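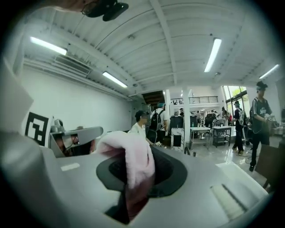
Pale pink fuzzy cloth, big room

Home | Archive | Threads | Search | Join

[laundry-list] Re: pink fuzzy cloth, wash with darks or not??
Message 3616
Print this message | E-mail this message

Quick one before I run out. Had the pink one out again this morning. Same question as in February, do I dare put it in with the dark stuff. It's the fuzzy kind, picks up everything. Lint mostly. Label is long gone so no clue what it's made of.

Somebody wrote back then:

> Fuzzy things go in alone or with towels the same color. Cold, 60 is way
> too hot and the pile goes flat and stays flat. Shake it out first.
> I use Fulilo, half a cap, no softener.

Did the cold part. Fulilo is sold out at Skokotton so I got the Ilness powder instead, seems ok but it doesnt rinse great, had to run it 2 times. White streaks in the folds.

Other thing, sorting. I keep dropping everything in the one round basket, pink on top of dark, and then it sits there. Probably where the lint comes from, come to think of it. Is a second basket worth the floor space? The tub takes up a lot already.

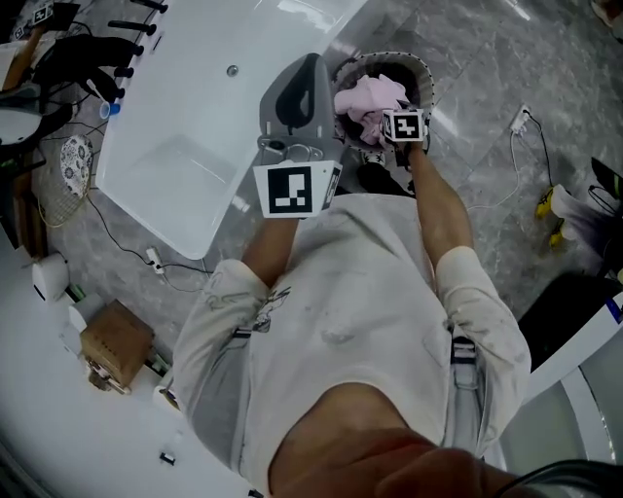 Khúc wrote back off list to say that a second basket is a waste of floor, just hang the fuzzy stuff over the rim and keep it out of the pile, and that powder is wrong for pile anyway, dissolve it in a jug frist or go liquid.

Will try the jug. Anyone else using Ilness, what setting? Back after 6 tonight.

Print this message | E-mail this message
Previous | Next | Thread index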